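Rooms Division Operations
Unit 7: The guest room as a product
Handout to accompany the lecture

Read this before the seminar. The front office material from the last unit is assumed, in particular the difference between a room that is vacant and a room that is ready to sell.

What a hotel sells

A hotel room is a perishable product. A room left unsold tonight can't be kept in stock and sold tomorrow along with tomorrow's rooms. Most of the costs of having it (rent or loan payments, insurance, the core staff, heating the corridors) are paid whether anyone sleeps in it or not. The extra cost of letting it for one night is small by comparison: laundry, cleaning time, guest supplies, water and power, and any commission to whoever sent the booking.

This is why hotels pay so much attention to occupancy, and why they will sometimes let a room at a rate that looks too low. As long as the rate is higher than the extra cost of that night, the sale adds something towards the fixed costs. There are limits. A guest who paid full rate and hears what the next person paid may not come back, and a hotel that discounts every week teaches its customers to wait.

Three measures to know

Occupancy is rooms sold divided by rooms available.

Average daily rate (ADR) is room revenue divided by rooms sold. Complimentary rooms are normally left out, but check the convention in whatever report you are reading.

Revenue per available room (RevPAR) is room revenue divided by rooms available. It is also occupancy multiplied by ADR, so if you have any two of the three you can find the other.

None of these says anything about profit. Two hotels can report the same RevPAR with very different costs behind it. A full house at a low rate means more sheets washed and more rooms cleaned than a half-full house at a high rate.

The two hotels used in this unit

The Rolis is a 90-room hotel near a railway station. Most of its guests stay one night. The Livedport has 258 rooms, takes groups and conferences, and has a longer average stay. We will come back to both in the unit on pricing.

The difference in length of stay matters more to housekeeping than the difference in size. A departure room has to be stripped and fully remade, with every surface and drawer checked. A stayover usually needs less, and in many hotels the guest can now choose to have less still. A hotel full of one-night guests therefore needs more cleaning hours per occupied room than a hotel of the same size with long stays. If you are given a staffing question with occupancy only, say in your answer that the split between departures and stayovers is missing.

What is in a standard room

The contents are usually sorted by how long they last, as this decides where the money comes from. Building items and large furniture are capital spending. Soft furnishings are replaced on a shorter cycle. Linen is treated as operating stock, and guest supplies are used up daily.
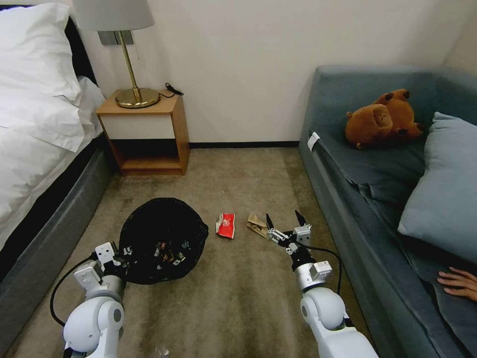
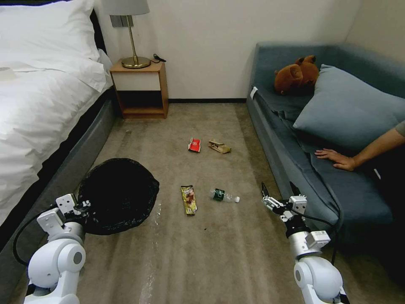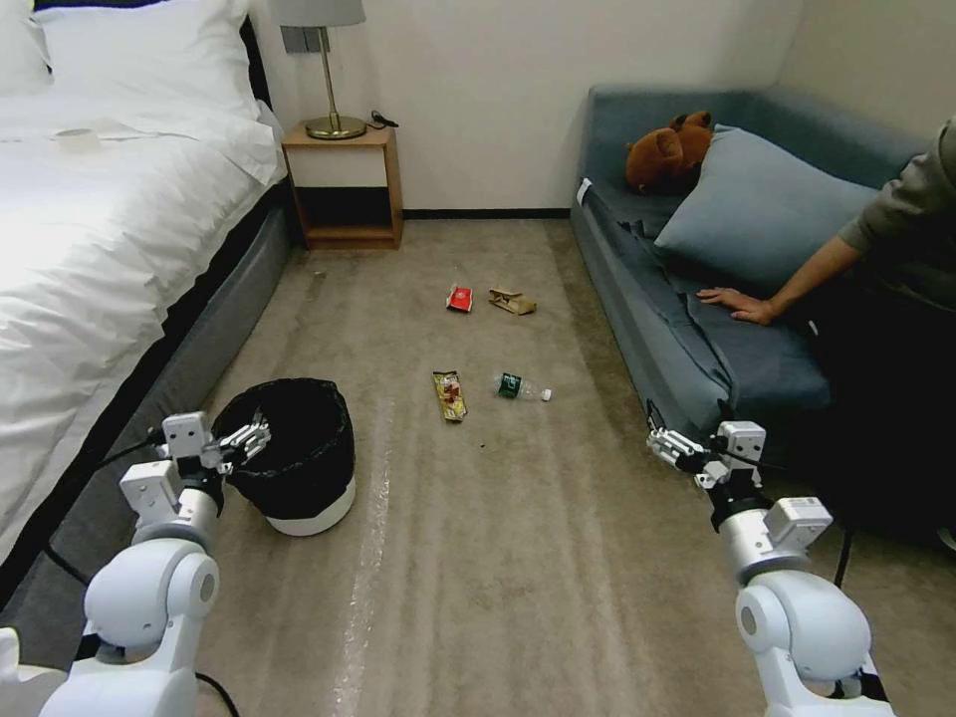
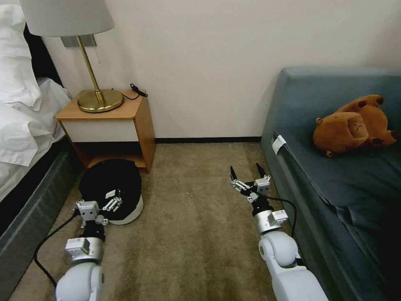

Carpet is the item students most often put in the wrong group. It is fitted, so it feels like part of the building, but in a busy hotel it wears out well before the bed frames do. Wear is uneven as well. The strip from the door to the bed goes first and the area under the furniture hardly changes. Hard flooring lasts longer and is quicker to clean, but it is noisier for the room below, and complaints about noise are expensive to put right. Some hotels compromise with hard flooring at the entrance and carpet beyond it.

Linen stock and par levels

One par is the amount of linen needed to make up every room once. A hotel working with one par could not strip a bed until the clean set had come back from the laundry, so several pars are held: one on the beds, one in the wash, one on the shelf, and more if the laundry is off site or does not work every day.

The Rolis sends its linen to an outside laundry, Jadach, which collects in the morning and returns the next day. It therefore has to hold enough to cover a missed collection. The Livedport washes in house and can run with less on the shelf, but it carries the cost of the machines, the space and the operators. Neither arrangement is cheaper in every case. Work through the exercise at the end before deciding.

Losses should be recorded separately from wear. Linen that is torn or stained beyond use is discarded and written off. Linen that cannot be found at the count is a loss, and the causes need looking into: mixed deliveries, items left in store cupboards, towels used as cleaning cloths, theft. A stock count should include what is at the laundry, and the delivery notes should be kept to hand while it is done.

Room status

Front office and housekeeping keep their own records of every room and the two should agree. Where they don't, there is a discrepancy, and it has to be cleared before check-in begins.

A sleeper is a room that front office shows as occupied and housekeeping finds vacant. The guest has probably left without checking out. The hotel loses a sale if the room isn't released.

A skipper is a guest who has left without paying. The room may show up first as a sleeper, so the account should be looked at straight away.

Out of order means the room cannot be let and is normally taken out of rooms available. Out of service means there is a minor fault and the room could be let if needed - it usually stays in the count. Definitions differ between companies, and the choice affects RevPAR. The Pant chain, used in the reading, counts both as available, so its figures look lower than those of a competitor with the same sales.

Exercise

Work in pairs. Take the Livedport with 7 rooms out of order and all the rest sold.

Find the occupancy with the out of order rooms removed from rooms available, then again using the Pant method. Say which figure you would show to the owner and which to the housekeeping manager, and give a reason for each.

Then list the costs the Rolis would take on if it stopped using Jadach and washed its own linen. Mark each cost as fixed or variable. You won't have prices for all of them, so leave gaps where you need to and bring the list to the seminar.

Reading

Course pack, Unit 7, both sections. The section on linen hire is optional but will help with the second part of the exercise.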